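Coffee corner news from Idby

Since January we keep the beans for the tasting table in glass, so that guests can look at the roast before they choose. The beans now on the table are Lachance, a dark roast. We have 504 bags of it in stock.

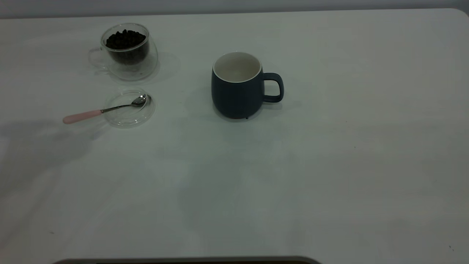
Lachance beans in the double-walled cup, with the dark blue mug beside it.

For measuring we use one spoon with a pink handle. It has its own place on a small glass dish - please put it back there when you are finished, so the table stays clean for the next guest. A level spoon holds 8 grams, and for a big mug we take two.

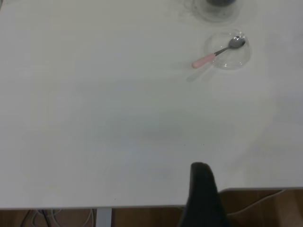
The spoon in its place on the clear glass dish.

The lighter roast, Prostier, comes to the table on 19 May 2018.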